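분류함의 색과 구멍에 대하여

가정과 공동시설에서 나오는 물건을 어떻게 나눌 것인가 하는 문제는 오랫동안 교육과 계도의 영역으로 다루어져 왔다. 안내문을 붙이고, 설명회를 열고, 잘 지켜지지 않으면 다시 안내문을 붙인다. 본지는 이러한 접근이 순서를 잘못 잡은 것이라고 본다. 사람에게 분류를 요구하기 전에, 분류가 가능한 그릇을 먼저 갖추어야 한다.

본지가 지난 3월 생활환경 특집을 준비하면서 독자들에게 받은 의견은 모두 136건이었다. 그 가운데 77건이 이른바 '잡동사니 바구니'에 관한 것이었다. 장난감과 걸레, 다 마신 음료 용기가 한 바구니에 모이고, 그 바구니가 차면 통째로 다른 곳에 옮겨진다는 것이다. 의견을 보낸 이들의 대부분은 스스로의 게으름을 탓하였다. 그러나 같은 하소연이 이만큼 되풀이된다면 개인의 성품으로 설명할 일이 아니다.

바구니는 본래 모으는 도구이다. 입구가 넓고 칸이 없으니 무엇이든 받아들인다. 집 안 곳곳에 흩어진 것을 빠르게 거두어들이는 데 이보다 나은 도구는 드물다. 문제는 거두어들인 다음 단계가 마련되어 있지 않은 데서 생긴다. 공과 블록은 다시 쓸 물건이고, 천은 빨아야 할 물건이며, 캔은 내보내야 할 물건이다. 세 가지의 행선지가 서로 다른데도 출발점만 있고 도착점이 없다면, 바구니는 곧 보관함이 되고 만다. 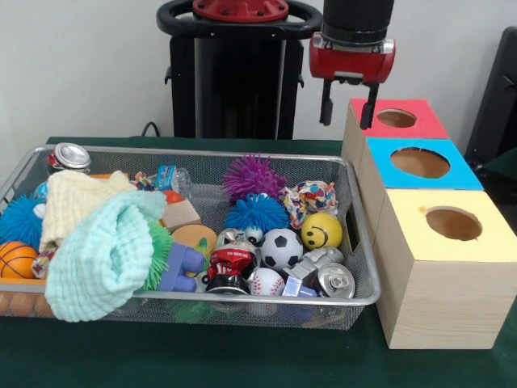

제20호 · 2019년 6월 30일

은색 철망 바구니 곁에 윗판의 색을 달리한 소나무 상자 세 개를 둔 구성은 이 점에서 참고할 만하다. 빨강, 하늘색, 연노랑의 윗판마다 둥근 구멍이 하나씩 뚫려 있다. 글자를 읽지 못하는 어린아이라도 색은 구별할 수 있으며, "캔은 빨간 상자"라는 식의 약속은 한 번 듣고도 기억할 수 있다. 어느 색에 무엇을 맡길지는 각 가정이 정하면 된다. 다만 한번 정한 것은 쉽게 바꾸지 않아야 한다.

구멍의 모양에 대해서도 언급할 필요가 있다. 뚜껑을 여닫는 통은 두 손을 요구하는 경우가 많고, 아예 뚜껑이 없는 통은 또 하나의 바구니로 돌아가기 쉽다. 구멍이 난 윗판은 그 중간에 있다. 물건을 하나씩 집어 넣게 되므로, 넣는 사람은 그때마다 짧게나마 이것이 무엇인지 판단하게 된다. 본지가 분류의 습관이라고 부르는 것은 바로 이 짧은 판단의 반복을 가리킨다.

반론이 없지 않다. 첫째는 비용과 자리의 문제이다. 좁은 집에 상자를 세 개나 들이는 것은 부담이라는 지적은 타당하며, 본지도 모든 가정에 같은 수의 상자를 권하지 않는다. 두 개로 시작하여도 좋고, 종이 상자에 색종이를 붙여도 무방하다. 둘째는 위생의 문제이다. 음료 캔과 아이의 장난감이 잠시라도 한 바구니에 담기는 것 자체가 바람직하지 않다는 의견인데, 원칙적으로 옳다. 캔은 헹구어 따로 두는 것이 최선이다. 그러나 최선만을 규칙으로 삼은 집에서 그 규칙이 며칠이나 가는지를 생각해 보아야 한다. 한데 모으되 그날 안에 나눈다는 차선의 규칙이 더 오래 지켜진다는 것이 본지의 판단이다.

천의 처리는 따로 적어 둔다. 와플 무늬의 행주나 뜨개 천은 부피가 커서 작은 물건을 덮어 버린다. 바구니를 비울 때에는 천부터 꺼내는 것이 좋다. 돌기가 난 고무공은 보풀이 끼기 쉬우므로 천과 함께 오래 두지 않기를 권한다.

공동시설의 경우에는 사정이 조금 다르다. 이용자가 날마다 바뀌는 곳에서는 색의 약속이 이어지지 못한다. 따라서 상자의 색과 용도를 시설 전체에서 통일하고, 새로 물품을 들일 때에도 이를 따르도록 내부 지침에 명시하여야 한다. 방마다 다른 색을 쓰는 시설에서 직원들이 서로의 방을 정리하지 못하는 것은 당연한 결과이다. 예산을 편성하는 부서는 안내판을 새로 제작하기에 앞서 상자의 색부터 맞추기를 바란다.

정리용품을 공급하는 업계에도 같은 주문을 한다. 색이 다른 윗판을 낱개로 구할 수 있게 하고, 구멍의 지름을 두세 가지로 나누어 표시하여 주기 바란다. 큰 공이 들어가지 않는 구멍은 결국 상자 위에 공을 얹어 두게 만든다. 이 주제에 관한 독자의 의견은 다음 호 마감 전까지 편집실에서 접수한다.

월간 코르크스카 편집실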